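From: Tâm Ung
To: sim-practice list
Date: 28 January 2021
Subject: Re: [sim-practice] Draft 3, section on start states and wrist views

Hằng Từ wrote:

> I have read draft 3 twice now and I still can't tell what counts as a
> valid start state for a grasp episode. Section 4 says the object must be
> "in reach and in view." Our people at Bretov read that as the whole object
> in view. Vinh's people read it as any part of it. We ran both readings over
> the Rurix set and they disagree on 612 episodes out of 2,593, so this is
> more than a wording problem. Can the editors please say which one they
> meant, and also whether a finger in front of the object makes the view
> invalid? I would like this settled before we tag anything else.

Hằng, thanks for running the numbers. I wrote most of section 4, so the loose wording is mine.

What I meant was the second reading. If we require the whole object in the wrist view, we throw out nearly every state where the gripper is close enough to do anything useful. The wrist camera sits near the fingers and the object leaves the view as the hand comes in. A rule that rejects those states would leave us with a set made of approaches and no grasps.

I do want something stricter than "any part," though. Joaquín suggested on the last call that the part the fingers are going to close on should be in view, and that both fingers should be in view with it. I think that is the right test for a wrist view. For a cup it means enough of the wall or rim to tell which side each finger is on.
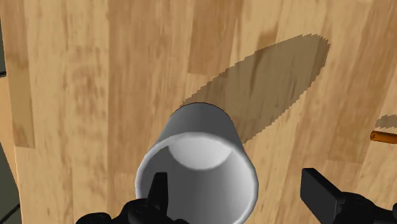 Wrist view, cup between the open fingers. Valid under the proposed text.

The near part of the rim is out of view and the left fingertip covers some of the opening. Under the Bretov reading it fails on the first point. Under the new text it passes, as you can still tell where the cup is between the fingers, and that it is closer to the left one. I would not want the rule to demand a centered cup either. Off-center starts are worth having, and a controller that only ever sees centered ones will not learn to correct.

On your second question, a finger in front of the object does not make the view invalid by itself. It does if you can no longer tell where the object is.

Two other things come up with the same view, and the draft is silent on both.

First, other objects. The orange piece at the right edge is only partly in view. Draft 3 says "all objects in the workspace shall be listed" but doesn't say whether that goes by the camera or by the simulator state. I propose the simulator state, always. If it is on the table it is in the list, and a separate field says whether it is fully in view, partly in view, or out of view. Chiến has a script at Ilten that fills this in from the state, so it should cost people very little.

Second, shadows. The edges of the cup's shadow are stair-stepped. I have no objection to coarse shadows for this kind of work, but the shadow settings have to be written down with the episode. Right now we record the light position and leave out the shadow resolution. Two labs can follow the draft to the letter and get different pixels. I'd make it a required field along with the renderer version.

Proposed text for section 4.2:

4.2.1 In a wrist view, the intended contact region of the target object and both fingertips shall be at least partly visible at the start of the episode.

4.2.2 Partial blocking of the target by the gripper is allowed where the position of the target relative to both fingers can still be determined from the view.

4.2.3 Every object in the workspace shall be listed from simulator state, with its visibility in each camera recorded as full, partial, or none.

4.2.4 Light position, shadow resolution and renderer version shall be recorded for each episode.

I know "can still be determined" in 4.2.2 is soft. Vinh will ask for a pixel threshold. I tried writing one and each value I picked threw out states I would keep — if anyone has a number that holds up on thin objects as well as cups, please send it with a few cases on each side.

Please don't retag the 612 yet. Comments on the text to the list by Sunday, and I'll put whatever we agree on into draft 4. The version published in September stays as it is until then.

Tâm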